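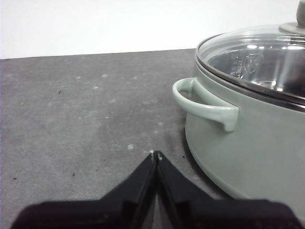

A two-finger gripper close to a pot with a glass lid. The gap inside the handle is one of the places where a fingertip can be trapped.

Lid handling practice is a set of working rules for robot arms that lift, move and put back the lids of cooking pots. It belongs to the wider field of manipulation with household objects. The rules are mostly used in test kitchens and in training laboratories, where the same task is repeated many times and small mistakes can damage the pot or the arm.

Background

Early tests in this field were described only by their result, which means the lid was on the pot or it was not. This made it difficult to compare one laboratory with another. Amirhossein Mahmoudi, an engineer at the kitchen automation firm Zellus, proposed that each test should also be described by its starting conditions. His notes were later put in order by Aníbal Bermúdez and became known as the Brimow guide. The first version was based on 765 recorded attempts. The present version, Brimow 2, is based on 2000.

Workspace rules

The guide asks the operator to prepare the table before the arm is given power. Objects that are not needed for the task should be taken away, and the remaining objects should have free space between them. The power cord of an electric pot must not cross the path of the arm. For tasks with heat, the guide makes a difference between a cold rehearsal and a heated run — the second is permitted only after the first is completed without contact alarms. 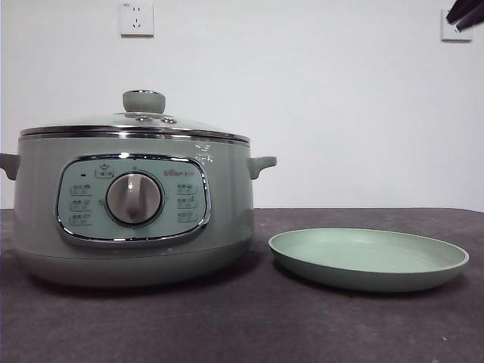 The position of each object is written down from the front edge of the table, and the height of the lid knob is measured with the lid closed. When the pot is changed for another model, the measurement has to be repeated, even if the two models look similar. A fixed camera should see the whole approach of the arm, while a camera on the wrist is used for the last part of the movement.

Grasping rules

The fingers should come to the knob from two opposite sides and close slowly. Contact with the glass is counted as a fault, also when the lid is not damaged. The grip force is set to the lowest value that holds the lid during a short test lift, and then it is not changed during the series.

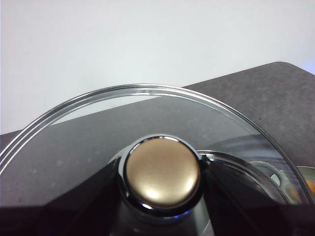 After the test lift the arm waits, and the operator checks that the lid hangs level. A tilted lid can drop collected water on the table or on the wrist of the robot, and for this reason the guide does not allow fast sideways movement with a lid that was heated. The lid is put down flat, and the fingers open fully before the arm goes up.

Criticism

The Mohammadi laboratory accepts the workspace rules but considers the grasping rules too narrow, as they say little about lids with a bar or a strap in place of a knob. An additional chapter for such lids was tested at Skudness in July — it is not yet part of the guide.

See also

Gripper calibration
Household object sets
Safe speed of robot arms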